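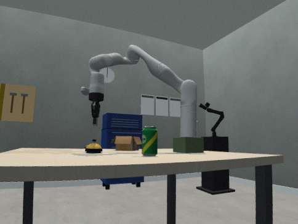

Ticket 2086 – Cellule Maltley (simu), appui sur la sonnette : le bras s'arrête au-dessus et n'appuie pas
Statut : résolu, sous surveillance
Priorité : haute
Ouvert par : équipe simu, Ulside
Composants : scène Maltley, contrôleur bras, pince
Étiquettes : repère outil, descente, collision, timeout

Description

Depuis la mise à jour de mardi la tâche « sonnette » ne passe plus. Le bras fait l'approche, se met pince en bas à la verticale de la sonnette, et reste là. Pas d'erreur rouge. Au bout de 323 pas le superviseur coupe en timeout et on repart en position de repos. Même chose à chaque essai.

Attendu : descente verticale, contact sur le bouton, remontée.
Obtenu : approche OK, descente jamais lancée.

Les autres tâches de la même scène (canette, carton) passent normalement. Donc a priori pas un problème de bras en général.

Reproduction :
charger la scène Maltley, config par défaut
lancer la tâche sonnette, graine quelconque
attendre le timeout

Journal

09:10 – Reproduit du premier coup sur mon poste. Reproduit aussi sur la machine de calcul. Pas lié à la carte graphique donc, j'avais un doute.

09:25 – Log du planificateur :
approche : ok
alignement poignet : ok
descente : en attente (cible non valide)
descente : en attente (cible non valide)
et ainsi de suite jusqu'au timeout. Le message est en niveau debug, c'est pour ça qu'on ne voyait rien dans la console. A remonter en warning, voir plus bas.

09:40 – « cible non valide » peut venir de trois endroits d'après le code : hors d'atteinte, en collision, ou repère outil absent. Hors d'atteinte non, le coude est encore haut et il reste de la course. Je regarde les deux autres.

10:05 – Collision : volumes de collision affichés. Le carton ouvert est juste à droite de la sonnette, un peu en arrière, avec un rabat gauche qui part vers l'extérieur. Le volume du carton est une boîte englobante bête, rabats compris, donc bien plus large que le carton lui-même. Me suis dit que c'était ça. Carton désactivé, relancé : pareil. Bon. Réactivé.

10:20 – Canette désactivée aussi pour être sûr : pareil. Petit bras noir sur son pied à droite : pas dans le groupe de collision du grand, rien à voir.

10:30 – Question de Wumville sur le canal : est-ce que le socle a bougé ? Réponse : non, le bloc vert sous la colonne est au même endroit que dans la version d'avant, transformées comparées ligne par ligne.

10:50 – Repère outil. Là il y a quelque chose. Fichier de la pince, nouvelle version livrée par Halvorsen : le décalage bride / bout des doigts est à 185 mm. Dans la config de la tâche sonnette on a ENCORE l'ancienne valeur, écrite en dur. Les autres tâches lisent le fichier de la pince, pas celle-là (copiée d'une vieille maquette, jamais nettoyée).

11:00 – Conséquence : la cible de descente est calculée avec une pince trop courte, le bout des doigts finirait sous le plateau, le vérificateur refuse. Il refuse à raison d'ailleurs. Si on l'avait désactivé pour « voir » on aurait planté les doigts dans la table.

11:15 – Valeur en dur supprimée, lecture depuis le fichier pince. Relancé. Descente lancée cette fois ! Mais contact décalé, les doigts tombent sur le bord du dôme jaune, à côté du bouton noir. La sonnette glisse, la tâche compte un échec.

11:30 – Décalage constant, toujours le même côté. Donc pas du bruit. Angle du poignet vérifié : vertical, rien à dire. Position sonnette dans la scène : bonne. Reste l'origine du modèle.

11:45 – Oui, c'est l'origine. Le modèle de la sonnette a été ré-exporté en même temps que la pince et son origine est passée du centre du socle à un coin de la boîte englobante. Visuellement rien ne change puisque la scène compense, mais la cible d'appui prend l'origine brute. Deux problèmes l'un sur l'autre, le premier cachait le second.

12:00 – Pause.

13:20 – Deux solutions possibles :
a) ré-exporter la sonnette avec l'origine au centre du socle
b) ajouter un point d'appui nommé sur le modèle et viser ce point
Je prends b. Plus propre, et la prochaine fois que quelqu'un ré-exporte ça ne cassera pas. Point posé au sommet du bouton, axe vers le haut.

13:50 – Essai à vitesse réduite : contact sur le bouton, bouton enfoncé, remontée. OK.

14:05 – Essai vitesse normale : OK mais petit rebond de la sonnette au contact. Le frottement socle / table est à zéro dans le nouvel export (valeur vide, lue comme zéro). Remis la valeur de l'ancien modèle. Plus de rebond.

14:30 – Série de 4 essais avec graines différentes, position de sonnette tirée au hasard dans la zone gauche du plateau : tous bons. Dont un avec la sonnette très près du carton, passe quand même malgré la grosse boîte englobante. Limite tout de même, voir suites.

15:10 – Série de nuit lancée sur la machine de calcul. Tâches canette et carton incluses pour vérifier qu'on n'a rien cassé à côté.

Lendemain, 08:45 – Série de nuit terminée, aucun timeout en phase de descente. Canette et carton inchangés par rapport à la référence. Je passe en résolu, sous surveillance une semaine.

Cause

Décalage outil écrit en dur dans la tâche sonnette, plus à jour avec la pince livrée. Et origine du modèle sonnette déplacée à l'export. Frottement vide en prime.

Correctif

config tâche sonnette : décalage lu dans le fichier pince (185 mm), plus de valeur locale
modèle sonnette : point d'appui nommé ajouté, cible rebranchée dessus
modèle sonnette : frottement du socle rétabli
fusionné sur la branche principale, à récupérer avant de relancer quoi que ce soit

Si vous voyez le même symptôme ailleurs

Bras immobile pince vers le bas, pas d'erreur, timeout : passer les logs du planificateur en debug AVANT de toucher à la scène. Chercher « cible non valide ». Ensuite comparer le décalage outil de la tâche et celui du fichier pince. Ne pas désactiver le vérificateur de collision, merci.

Suites

Message « cible non valide » à passer en warning – ticket séparé à ouvrir côté contrôleur
Volume de collision du carton : faire un volume par rabat au lieu de la boîte unique
Recherche des autres valeurs en dur dans les vieilles tâches, Wumville en a trouvé une dans la tâche de rangement, désactivée pour l'instant donc pas urgent
Demander à Halvorsen une note de version quand la géometrie de la pince change, même d'un millimètre

Commentaires

Ulside : récupéré la branche, tâche sonnette OK chez nous. Attention il faut vider le cache des modèles sinon l'ancienne sonnette reste chargée, on a perdu vingt minutes là-dessus.

Wumville : idem, OK après vidage du cache. Est-ce qu'on peut le vider automatiquement au changement de version ?

Équipe simu : oui, ajouté à la liste des suites. Pas cette semaine.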